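Home workshop tips: rules for your small gripper arm

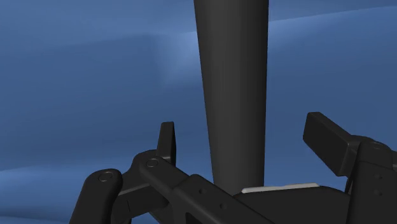
Open gripper in the simulator, both pads clear of the black column.

I write these rules for the Plidwood workshop page after some mistakes of mine.

1. Try each new movement in simulation first, at low speed.
2. Open the fingers fully before you come near to the part.
3. Check the pivot pins and screws every 200 cycles. Write it in the notebook.
4. After about 1,000 cycles, change the pads.
5. Keep your hands out when the power is on. For cleaning, pull the plug and wait two minutes.

Please do not oil the pads, only the joints. Next check of my arm is in October.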